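Munro Robotics Club > Member Guides > Savstead Hand Grippers > Section 5

Guides Parts Bookings Team Contact

5. Desk set-up and start position

Read this section before the first keyboard run of a session. It applies to both Savstead units and to the Emodis recorder, version 18 or later.

5.1 Preparing the desk

1. Place the keyboard near the front edge of the desk, with its cable toward the operator.
2. Pick up one gripper in each hand. The marker cubes must stay uncovered.
3. Sit square to the desk and bring one gripper to each end of the keyboard. Hold this start position for 5 seconds.
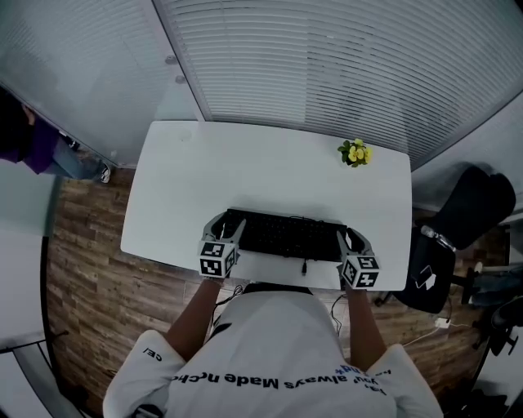

4. Start the recorder and wait for the tone. If there is no tone after 20 seconds, stop and repeat step 3.

Note: Desk height for the Dimwood task is 78 cm. Do not change it between runs.

5.2 Checking the fingers

Caution: Keep loose sleeves and hair away from the finger openings.

1. Put on the head mount and tighten the band until it no longer slides on the forehead.
2. Raise one gripper in front of you and look at the base of each black finger, where it enters the gray body. Remove any grit or tape from the recess.
3. Close and open the fingers slowly. Stop if a finger sticks – do not force it. 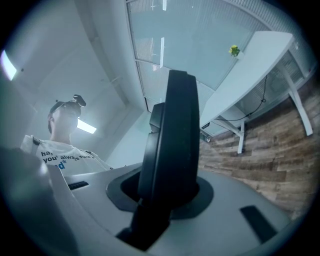

4. Repeat for the other gripper.
5. Report worn finger pads to Hưng Đồng before the next session. Pads are replaced in pairs.

Related guides
Section 4: Charging and storage
Section 6: Naming and uploading runs
Dimwood task rules, April revision
Spare parts list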